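Why I went back to paper recipes (mostly)

December 7, 2022

So I finally did it. I bought a box. A plain index card box with a lid that doesn't quite shut, and a pack of cards with the red line across the top like my aunt used to have, and for the past few weeks I have been copying recipes onto them by hand like it's 1974.

A little background. I have been cooking off a screen for years. First it was the laptop, balanced on top of the microwave, then my phone, then a tablet that lived on the counter and got flour in places I didn't know it had places. I had everything in an app called Ollden, which let you save a recipe from pretty much any website with one tap. And boy did I tap. When I exported my collection this summer it had 2,330 recipes in it.

I've been cooking dinner most nights for my whole adult life and there is no way I have made more than a couple hundred different things. So what was the rest of it? I went through a bunch one evening in July, with the fan on and a bowl of cherries, and it was mostly wishful thinking. Eleven kinds of banana bread! A whole folder named "terrines." I have never made a terrine. I don't think I even like terrine.

And the stuff I do cook all the time was buried. Every time I wanted the lentil soup I had to type in "lentil" and scroll past all the other lentil soups I'd saved because the photo was nice. Half the time I got the wrong one and didn't notice until it asked for coconut milk.

My friend Lourenço is the one who got me started on cards. He has his grandmother's box and he let me go through it at his place, and I could have stayed there all night. The good ones are the ones you can barely read. There's a card for a rice pudding that has been corrected so many times that the sugar amount is just a blob with an arrow pointing to another blob. He knows what it says. I guess you have to be in the family.

My rules, which I made up as I went along:

A recipe gets a card only if I've made it 3 times. Not "plan to make." Made.

It has to fit on one card, front and back. If it doesn't fit, I either don't understand it well enough yet or it's a project, and projects can stay on the computer.

No copying word for word. I write down what I do, in the order I do it. Ingredients go right in the step where I need them, because I'm forever reading the list at the top and then losing track of how much butter.

That last one took me the longest. You'd be amazed how much of a printed recipe is stuff you skip. The one I've used for roast chicken has 14 steps online. On my card it's five lines, and one of them is "make the potatoes now, dummy."

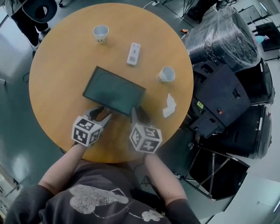 Tablet on the round wooden table.

I do still use the tablet, I should say. I'm not throwing anything out. It's good for looking things up, and I like to have a browse for ideas on a slow afternoon, at the table with a coffee, when there's no pan on. What I've stopped doing is cooking from it. The screen goes dark right when your hands are covered in chicken, you poke it with your elbow, it opens an ad for patio furniture, and now where were we?

A card doesn't go to sleep. I lean it against the salt and there it is. If I splash it, it gets a spot, and then I know it's a good one.

Pens, since a couple of you asked last time. I started with a nice gel pen and it was a disaster, the first drip of water took out half of my pancake card. Pencil is fine but it gets shiny and hard to read under the stove light. What I've settled on is a plain old ballpoint, black, whatever's in the drawer. Not glamorous! I tried laminating sleeves too and took them right back off. You can't write on them, and writing on them is the fun part.

Sorting was harder than I thought. I did the usual dividers at first – soups, mains, sides, sweets – and then could never decide where things went. Is a savory tart a main? What about beans? Now I sort by how tired I am. The front section is for nights when I can hardly stand up, the middle is for normal nights, and the back is for when people are coming over. It makes no sense to anybody else (my buddy Vikas opened the box looking for the dal and closed it again) but it works great for me. The front section is getting thick, which probably says something about my fall.

I'm at 20 cards so far. That sounds like a small number after all that tapping and saving, but it's really most of what we eat. The lentil soup was the first one in. Then the chicken, then the sheet pan sausage thing, then my mom's cabbage, which I had to call her about twice because "cook until it looks right" wasn't getting me anywhere. Her second answer was "until it smells right." So that's what the card says.

A few I'm stuck on, if anybody has advice. Pizza dough is too long for one card any way I write it, and I refuse to use my tiny handwriting. I've got a pickle recipe from Duarte that's written for an enormous jar, and every time I cut it down it comes out too salty. And pie crust I've made plenty more times than the rule asks for, but never the same way twice, so what would I even write?

If you want to try this yourself, start with the thing you made last night. Don't buy the fancy set with the little printed whisks on it, the lines are too far apart and you run out of room by the second step. Get the cheap ones. And leave the bottom of the back blank, you'll want it later when you find out you should have used less vinegar.

I'm doing the gingerbread card this weekend. I've got two versions going and I need to pick one before the molasses runs out.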